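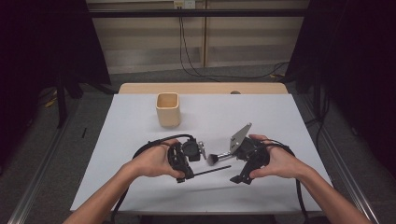

Drurudis Manipulation Group -- Collection Practices board

Thread: Proposed rule for two-handed tool tasks

kestrel_bench
I'm rewriting our practice sheet for hand-held gripper sessions, the brush and rod tasks first. Draft rules:
1. Both tools gripped before the episode starts.
2. Cables run outside the forearms, never across the sheet.
3. Cup stays in one place for the whole batch.
4. Tool tips meet over the middle of the table.
The October batch was 1,346 episodes and review kept 1,073. I'd like the next one to lose fewer.

mudlark77
2 and 4 are fine. I don't agree with 3. If the cup never moves, the policy learns the spot. Kermani has us shift it every 200 episodes and write it in the log.

kestrel_bench
Every 200 works for me if it really gets logged. Last time the log was blank.

slowaxis
Rule 1 is too strict. For thin rods you want the handover in the episode. Bare hand brings the part in, fingers close on it, then you go. Start with it already clamped and you lose the hardest part of the task. 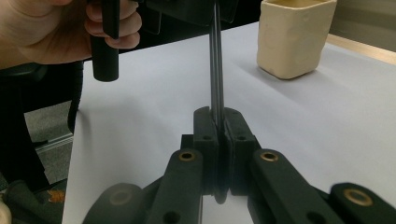

Thin rods between the gripper fingers, cup at the far side of the sheet.

mudlark77
Then the rule has to say where the bare hand is allowed. Our reviewers at Tunier reject anything with loose fingers in view.

slowaxis
So change the review rule. A tagged handover is good data.

kestrel_bench
Tagged how? Clitik only has one free text field.

slowaxis
Put "handover" first in the field, lower case. Search finds it.

ferrule_b
Please add a floor check too. Scraps and loose sticks off the carpet before you start. And look at the bushings on the linkage arms at every battery change.

mudlark77
Floor check yes. Bushings once a day is plenty.

ferrule_b
Not on ours. They work loose by lunch.

kestrel_bench
OK, draft 2 will have the handover tag and the cup moves. Leaving bushings open until I hear from more people. I still want rule 1 for brushes.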